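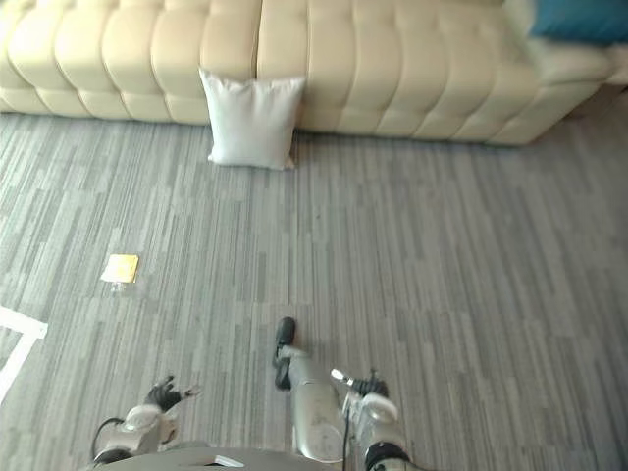

The cream tufted sofa in the residents' lounge at Adeleke House, with a white pillow resting against its front.

Vestance Housing reopened the ground-floor lounge at Adeleke House on December 7, 2020, following the laying of new grey carpet tiles. The building dates from 1920 and contains 40 flats.

The tiles were supplied by Skondard. Seating has been kept from the former lounge, and cushions are to be returned to the sofa at the end of each visit. Bookings for up to 3 residents may be made at the Briltau Road office.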